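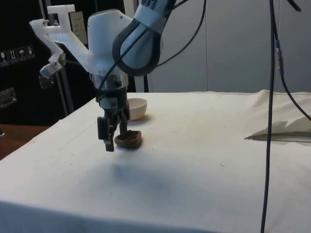 Small bowl and white cloth, table at the back

Dark crumbs on white tablecloths, what do you use?

larkmere
Posts: 48
Location: Dralbridge

I look after table linen for a small dessert room. All the cloths are white cotton, no print, and they have to stay on through the afternoon. Changing them between sittings isn't an option, I own 20 and the washer is already running every night.

The problem is dark brown crumbs. Pale ones I can live with. The dark ones show from across the room, and when I wipe them with a damp cloth they leave a tan streak that is worse than the crumb was. A dry napkin just pushes them into the wrinkles.

What do people use on a cloth that has to stay on the table?

Bernd Stüber
Posts: 2,000

Crumb scraper, the curved metal kind that waiters carry in a shirt pocket. Hold it almost flat, pull toward you, catch everything on a small plate at the edge. Never damp. Anything with cocoa or dark sugar in it will stain as soon as water touches it.

Pull the cloth tight with your other hand before you start. A scraper skips over creases and leaves a line of crumbs behind each one.

oatandrye
Posts: 316

I don't agree on the scraper. It's fine on heavy linen. On thin cotton it grinds the small stuff into the weave, and you end up with a gray-brown patch you have to soak out anyway. I use a Farnar table brush, soft bristles, and go from the outside of the mess to the middle so it doesn't spread. Then lift the pile with a folded index card.

Bernd Stüber
Posts: 2,000

If it grinds them in you are pressing too hard. I did this for years on thin cotton.

oatandrye
Posts: 316

Maybe so, but larkmere has other people clearing tables too and they are going to press too hard. A brush is harder to get wrong.

tiledfloor
Posts: 77

Handheld vacuum with the small nozzle and a piece of old stocking over the end. The cloth lifts a bit but if you hold it down with your palm it works. It is noisy, so I only do it when the room is empty.

larkmere
Posts: 48
Location: Dralbridge

Thanks all. No vacuum during service, the room is too small for that. I can try it after closing.

On the brush, what do you do when the crumbs are all different sizes? Mine usually end up like this, a thick patch in the middle and bigger bits thrown out toward the edges, with the bowl sitting behind it.

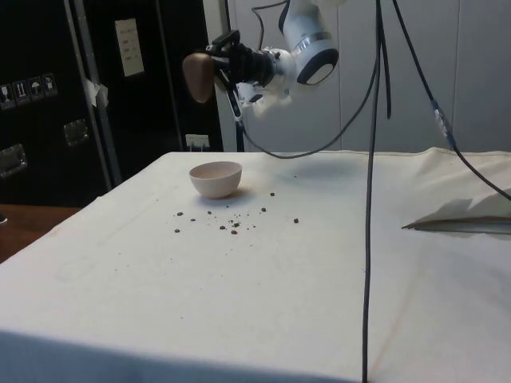 If I brush from the outside in, the big bits roll fine but the dust stays where it was. If I start in the middle everything travels. I also have trouble with the cloth bunching at the back when I pull on it, and then there is a ridge to get over. The cloths are Drametska, the lighter weight, if that matters.

oatandrye
Posts: 316

Pick the big ones up by hand first and drop them in the bowl if it's going back to the kitchen anyway. Then brush the rest in short strokes, all in one direction, and turn the brush so you use a clean side for the dust. What stays after that I get with tape. Press and lift, don't drag.

For the bunching, put a felt underlay on the table. The cloth stops sliding and you won't need to pull on it at all.

Bernd Stüber
Posts: 2,000

Agree about the underlay. Don't agree about the tape, it leaves glue on cotton and the glue picks up dirt in the next wash. A dry sponge is better for dust, the kind sold for cleaning wallpaper.

tiledfloor
Posts: 77

I've used masking tape on cotton for a long time and never had glue left behind. Packing tape, yes, that would be a mess.

quillwort
Posts: 9

We had the same complaint at Tiêu, the place I worked before this one. The owner put a runner down the middle in dark brown and that was the end of it. The cloths stayed white at the sides and we changed only the runner. It takes up very little room in the wash.

larkmere
Posts: 48
Location: Dralbridge

A runner might be the answer for the long tables. The small ones I'd rather keep plain, the pale pink bowls look good on white.

I've ordered felt to try on 3 tables, and a soft brush. Bernd, I'll get one of the wallpaper sponges too. Does it need washing or do you throw it out?

Bernd Stüber
Posts: 2,000

Don't wash it. Slice off the dirty face with a knife and keep going until it's too thin to hold.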